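Wokden is hiring a garment handler for its clothing room in Kistcombe. The work is hanging, folding and sorting donated clothes. Shifts start at 8 a.m.

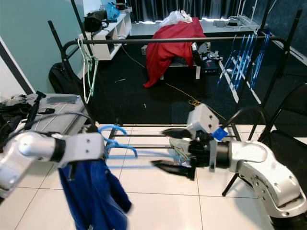
## What you'll do

- Put garments on plastic hangers and return spare hangers to the rack
- Sort dark clothing from light
- Keep the floor clear
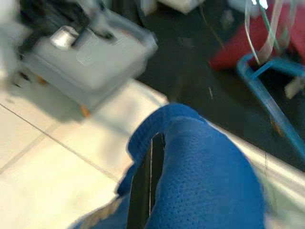

*Tile floor, Kistcombe.*

Part of each shift is table work: going through heaped clothing, untangling hangers and setting aside anything that needs mending. We handle 3,000 garments a month.

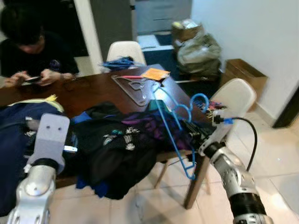 **Do I need experience?**
We train all new hires during their first week.

## To apply

Write to Aileen Sison at Wokden, quoting job number 857. Applications close at the end of December.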